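Workshop notebook – growers' dialogue, day two
Mar 26, 2018
Posted by the field training desk

Started twenty minutes behind because the bus from Rallcombe came in late. Twelve of the Closon growers were already seated, so we did the attendance sheet first and the welcome after. Travel refunds paid at the door this time, 1,000 each, signed for. Much quicker than yesterday's line at lunch.

Morning was weighing and grading. The Wogan co-op says buyers take off for moisture without showing the meter. Rallcombe says the same. Laron has its own meter and lets members watch the reading, and they get fewer arguments. Asked Laron to write up how they do it on one page. They want it checked before it goes out. 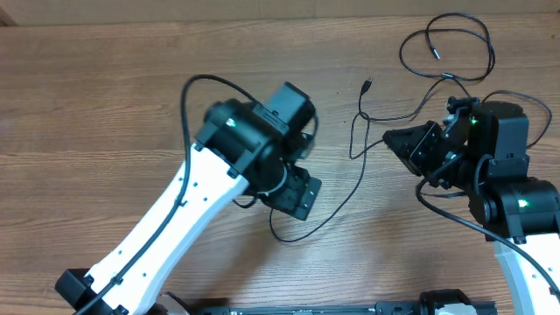 Cooperative Training Unit – Field Workshops

After the break, group work on shared transport. One truck from Closon to the depot costs 3,000 whether it is full or half full. Two groups worked out a joint schedule. The third got stuck on who pays if a load is late, and we let them run over – it was the best talk of the day. No agreement yet. Carry over to July.

Handouts: printed 116, ran out of the bylaws sheet anyway. People took extras for members at home. Print more of that one and fewer of the contact list.

To fix before July:
– larger type on the price table
– a second flip chart
– move the record-keeping session to the morning, people were tired by four
– ask Wogan for last season's delivery book

Comments

Was in the transport group. Please put down that we did agree on the pickup point, just not the late fee.

Could the bylaws sheet be sent to Rallcombe? We got two copies for the whole group.

Second this. Closon is short too.

Contact: training desk, Cooperative Training Unit | © 2018 | Back to top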